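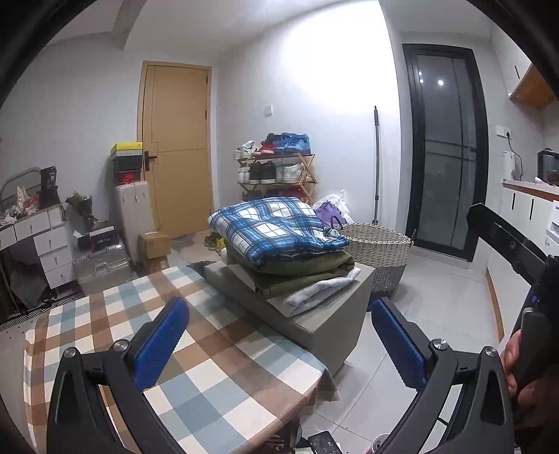

# House Rules: Writing a Code of Practice for Robots Learning in Lived-in Homes

When Landik began collecting handling data in private dwellings, its procedures ran to a single page. The page covered charging, cleaning of the contact pads and the return of equipment. It said nothing about shoes left by a door or the contents of a shelf. The current edition of the Landik code, adopted in February, has 786 numbered clauses and schedules, and a good part of it concerns matters of exactly that kind.

The code was drafted by Ambros Pfister, a former safety auditor, with Eifion Kemeys, who manages field operations. It applies to every session in which a hand-held gripper is used in an occupied home to record everyday tasks such as moving folded clothes from a stack to a basket. Two other firms, Auer and Vulby, have since adopted it with amendments.

"The industrial standards were written for places where the employer controls the floor," Mr. Pfister said. "In a home, the resident controls the floor. We had to begin from that position and work outward."

## The room as found

The most debated provision is Part 4, which requires that a room be recorded in its ordinary state. Operators may not tidy, restyle or empty a room to simplify a task. Laundry stays where the household stacks it, and shoe boxes piled on a suitcase remain there. An object may be moved only if it presents a hazard or if the resident asks.

Critics within the field have argued that the rule slows collection. Otakar Jurčo, who reviews recordings for Auer, accepts the point but supports the clause. In his assessment, data from cleared rooms produced systems that performed well on bare tables and poorly beside a patterned tablecloth, where folds and hanging corners complicate the judgment of an edge.

Part 4 is qualified by a short list of exceptions. Medication, identity documents and anything bearing a full name or street address must be put away by the resident before work begins. The operator is not permitted to do so on the resident's behalf. Product labels and shop packaging may stay in view.

## Conduct of the operator

Part 5 addresses the person holding the tool. Operators work no longer than 50 minutes without a break and complete no more than eight sessions in a working day. They must keep a clear path behind them and inspect it before the first grasp. Cords on kitchen counters are noted on the entry form, as are rugs and any footwear on the floor.

The gripper itself is subject to a check at the start of each session:

- Both contact pads are seated, clean and free of tears.
- The jaws open and close fully without catching.
- All pivot screws are tight.
- The operator has removed rings, bracelets and lanyards.

Garments are to be lifted at a speed that a resident standing nearby would find unremarkable. Mr. Kemeys acknowledges that the wording is unusual for a technical document. An earlier draft gave a figure in metres per second, but operators had no practical means of measuring it, and the clause was widely ignored.

## Consent and withdrawal

Consent must be given in writing by every adult who lives in the dwelling – a requirement that has caused some sessions in shared houses to be cancelled at the door. A resident may withdraw at any time up to eight weeks after the recording. Withdrawal extends to copies held by partner firms, and each firm must confirm deletion in writing.

Hubert Mayrhofer, who advised on this part, had sought a longer period. The matter will be considered again when the code is next revised, together with a proposal from Vulby to recognize tenants' associations as a point of contact.

## Unresolved questions

The code does not yet deal adequately with visitors who arrive during a session. The present instruction is to stop, lower the tool and wait for the resident to decide. Jonas Steiner, who trains new operators under the Wurkitis program, reports that it is the instruction most often forgotten in assessments. He has asked for it to be moved to the first page of the field booklet, and the request is under review.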